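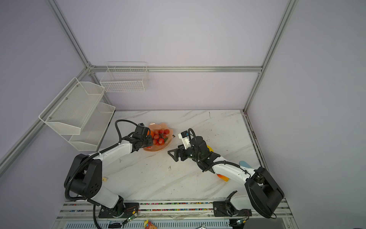 By Omolara Anozie

How to stop your fruit going off before you get to it

I used to chuck out a shameful amount of fruit. Every February it was the same story: peaches on special, a box of mangoes from my neighbour's brother, grapes because the kids begged for them, and by the end of the week the whole lot was soft, furry or swarming with those tiny flies. Then I spent a summer helping out in the shop at Cusham, where Halima Wike ran the produce side, and I picked up most of what follows by being told off (nicely!) for doing it wrong.

What you'll need

Wire baskets, or anything with holes in it
A wide, shallow bowl
Paper towel or a couple of old clean tea towels
A container with a lid for the fridge
White vinegar

Step one: sort it the minute you get home

I know, you've just lugged the bags in from the car and you want a cuppa. Do it anyway. Tip everything out on the bench and go through it with your hands. Anything bruised or split goes in an "eat today" pile, anything mouldy goes straight in the compost, and whatever was touching the mouldy bit gets a wipe and a good hard look. Take fruit out of plastic bags too. The bag holds all the moisture in and you'll have slimy nectarines before you know it.

Step two: split up the gassy ones

Bananas, apples, pears, avocados and stone fruit give off ethylene as they ripen, and that hurries along everything sitting near them. So bananas get their own hook or their own corner, well away from the rest. I keep mine on top of the microwave, which my husband thinks looks daft – he still eats the bananas, though.

If you want an avocado ready for tomorrow's toast you can use this to your advantage. Pop it in a paper bag with a banana, fold the top over and leave it overnight. Rock-hard ones may want a second night.

Step three: decide what's a bench fruit and what's a fridge fruit

On the bench: bananas, citrus you'll eat this week, and anything that still needs to ripen (mangoes, peaches, plums, kiwifruit, pears).

In the fridge: berries, cherries, grapes, cut melon, and any of the bench lot once they're ripe. Apples go in the crisper if you bought a big bag. They'll stay crunchy for weeks in there and turn floury on the bench in a heatwave. 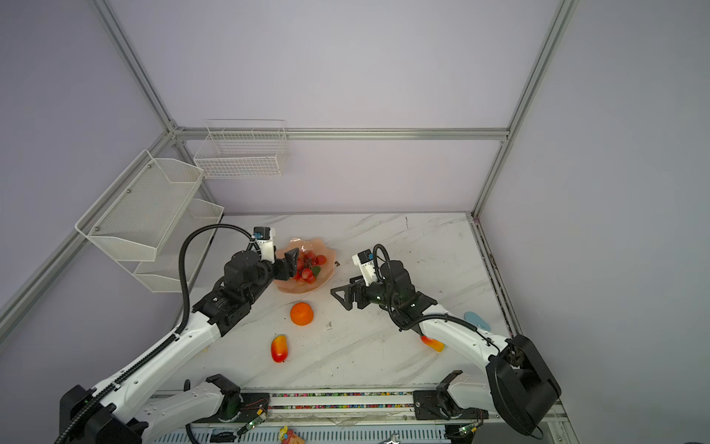
Issue 46, page 8

Step four: don't wash until you're ready to eat

This was my biggest crime. I'd come home, rinse the lot and feel very organised, then wonder why the strawberries had whiskers. Water sitting in all those little nooks is an open invitation to mould. Leave grapes on the stem, unwashed, in a container lined with paper towel with the lid ajar, and rinse what you want when you want it.

Berries are my one exception. I give them a quick dunk in one part vinegar to three parts water, rinse them under the tap, then dry them properly. And I do mean properly! Spread them on a tea towel in a single layer and go and do something else for half an hour. You won't taste the vinegar, promise.

Step five: use a shallow bowl

Deep fruit bowls are lovely, but whatever's on the bottom gets squashed and forgotten. Mine was a wedding present from Ellico, a gorgeous heavy thing, and I once found a mandarin in it that had gone completely hollow. Now I use something wide and low, one layer if I can manage it, two at a pinch, with the sturdy fruit underneath. Keep it out of the sun as well, and away from the stove and the kettle,
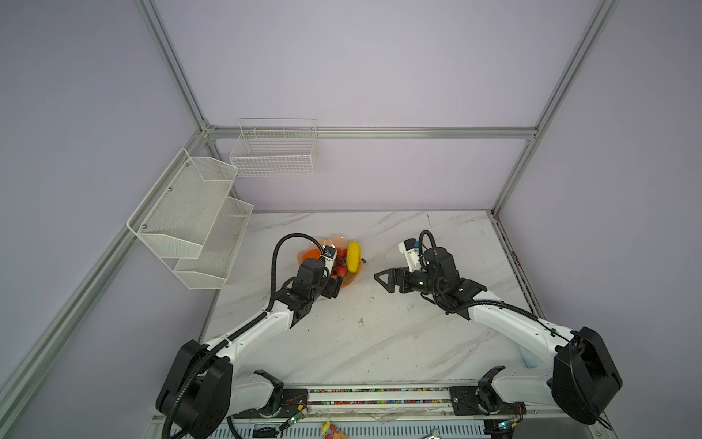
and top it up from the fridge every couple of days so that people eat what's in front of them. Mine will walk past a full crisper for a week and then demolish a bowl on the bench in an afternoon.

Step six: have a plan for the sad ones

Wrinkly grapes freeze beautifully (halve them lengthways for little kids, please). Brown bananas get peeled, chopped and frozen flat on a tray. Tired stone fruit goes in a dish with a splash of water and a spoon of sugar, into the oven at 176 degrees or as close as your dial will get, for roughly half an hour. Good on porridge, better on ice cream.

If the flies have already moved in, put a splash of vinegar and a drop of dish soap in a glass, and check behind the bread bin for the fruit you missed.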